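Using the Shared Dryers in the Residence Laundry Room

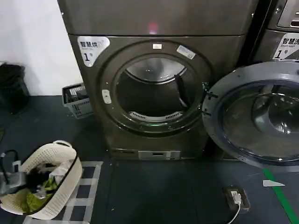 Photo: Ziad Sfeir / Fakhoury Residence Services

These instructions apply to all residents of Fakhoury House and to guests registered for a stay of 3 nights or more. Residents who have not used the laundry room before should read them in full before starting a load. Questions may be directed to the Residence Office, attention Maya Moussa.

Before you begin

Each machine carries a white label with its name and number. Dryers are marked 智慧烘 and washers are marked 智慧洗, with the words "Smart wash" in small letters. The number is followed by the character 号. Read the label before you pay, as dryer 1 and washer 1 are separate machines and the payment system treats them separately. A credit sent to the wrong machine must be refunded by the office and cannot be moved by the resident.

You will need your resident card and enough credit for one cycle. Credit may be added through the Treda app or at the front desk.

Checking the drum

Open the round door fully. Look inside the drum and feel along the back and under the lifter, where socks and small items are often left behind. Place anything you find on the lost property shelf outside the office.

Run a hand around the dark gasket ring at the opening. Coins, hairpins and threads should be removed. Do not pull on the gasket or on the stickers attached to the door ring. Lint on the perforated grille at the lower rim of the drum may be wiped away with a dry cloth. If the grille is blocked, leave the machine unused and report it.

Loading

1. Spin all items in the washer first. Dripping clothes may not be placed in a dryer.
2. Empty pockets, close zippers and turn printed shirts inside out.
3. Shake each item loose and place it in the drum one at a time. Fill the drum no more than halfway.
4. Dry towels and bedding apart from light clothing.
5. Check that no fabric is caught at the edge of the opening, then push the door until it latches.

Rubber-backed mats, foam pillows and anything marked with oil, paint or cleaning solvent are not permitted in the dryers at any time.

Choosing a cycle

The standard cycle lasts 38 minutes and suits most cotton loads. Select low heat for synthetics and for any garment whose care tag calls for it. Wool and silk should be dried on a rack in your room.

After the cycle

Wait until the drum has stopped before opening the door. Remove your laundry promptly and take your basket and bags with you. Items left in a stopped machine for more than 11 minutes may be moved to the folding table by the next resident.

Close the door gently when you leave. Do not hang clothing or rest baskets on the open door, as the weight strains the hinges.

Reporting a fault

Note the number on the label and send it to Wilson Nina at the Residence Office with a short account of the problem. The laundry room closes at 11 p.m., and the last cycle must be started by 10:15 p.m.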